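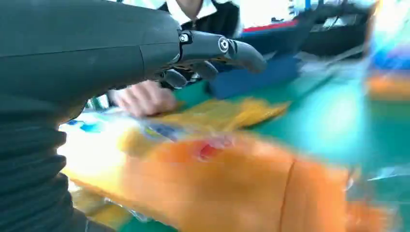

Fig. 1. Bag work at the green table, hand down near the edge of the yellow plastic bag.

Household Operations, Unit 2: Bags, Holding and the Work Surface
Handout to go with the Friday session. Prepared by Ruth Alvarado

Read before class

Most of you will have been told at some point that there is a right way to handle a plastic bag. The Lekalus workbook, which some sections of this course still use, gives it a full chapter. I have taught from that chapter and I don't think much of it. The parts that hold up would fit on one page, so I have put them on one page, more or less, with my doubts left in.

1. The holding hand

The workbook calls this the "passive hand." I would drop the term. A thin bag lying on a table slides when you push something into it, and the hand that keeps it in place is doing half the job. In Fig. 1 the fingers are slightly curled and pressing down near the edge of the bag. Compare that with your own habit. Many people put a flat palm in the middle of the bag and then wonder why it won't open.

Is the edge always better? I'm not convinced. With a stiff paper sack it makes very little difference. With a thin plastic bag I would start near the edge and change only if the bag keeps folding over on itself.

2. The surface

Claims about table color come up every term. Quintero's notes say a green top is "restful" and leads to fewer mistakes. I have looked for anything behind this and found nothing except other people repeating Quintero. What you can say is plainer: a yellow bag is easy to find on a green table, and a clear bag is harder to find on almost anything. If you can choose, pick a bag that doesn't match the table. If you can't choose, don't lose sleep over it.

Height matters more. If you have to lean over to press the bag down, your shoulders will complain well before the end of the lab. Adjust the table or swap it for another one before you start.

3. Opening the bag

Three methods are taught:

Rub and lift. Rub the mouth of the bag between thumb and finger until the layers part. Slow with dry hands.

Pinch and pull. Take one layer at each side and pull outward. Fast, and it tears cheap bags.

Snap. Hold by the top corners and shake down hard. It looks good in a demonstration. It also knocks over whatever is next to you, and I don't allow it at a shared table.

Lekalus ranks these in order of "efficiency" but never says how efficiency was measured. Jairo Villca had his section try the first two side by side last May, 13 students, and the gap between a slow student and a quick one was far bigger than the gap between methods. That is a small group and he would be the first to say so. I still trust it more than the ranking.

4. Filling and closing

Heavy and flat things go in first - this much everyone agrees on. Leave enough at the top to tie or fold. The rule of "two-thirds full" is fine for soft goods and useless for anything with corners. Lift the bag an inch before you tie it. If it stretches at the handles, take something out.

Double-bagging is oversold. Two thin bags with a sharp corner inside them will usually give you two holes. Wrap the corner.

5. For the lab

Work in pairs. One person fills, the other watches only the holding hand and writes down each time it moves. Trade places after around 60 seconds. Bring your notes, including the ones that don't agree with this handout.

To think about: which advice in your workbook could be tested at a kitchen table, and which is written so that it can't be?

Reading: Ladumetti packet, section on sacks and liners. Skip the introduction, it is mostly sales talk.

Filed under: Course Handouts > Home & Household > Packing

Print this page | E-mail this page

Contact the course office | Copyright Rurnus Extension Program | Back to top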